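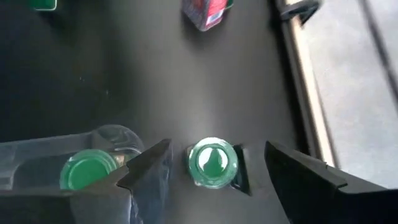
## Refilling bottles at Tallstead campus

Our group wanted to know why so few students at Tallstead refill their drink bottles. The campus has five refill taps, and the student handbook mentions them once, on the parking page.

We put a short survey on the Pai noticeboard in August and left it open until classes finished. We got 252 replies out of 1,407 enrolled students. Rajeshwari Ramasamy wrote the questions and I did the sorting. Replies with no year level were kept in, but left out of the tables by year.

### What people told us

The most common answer was that the taps are too far from the lecture rooms. The next was taste. Students who come in by bus from Bukutthorpe mostly buy a drink before they board, so the taps don't come into it for them.

We also asked what people eat between classes. Packaged snacks came up far more than fruit or a packed lunch, and most people buy the snack and the drink together.
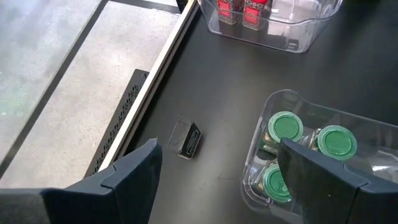 Meinrad Ammann thought we had asked about taste too early, and that it may have put the idea into people's heads. We agree. In the second survey that question will go last, and we will limit it to 60 students from first year.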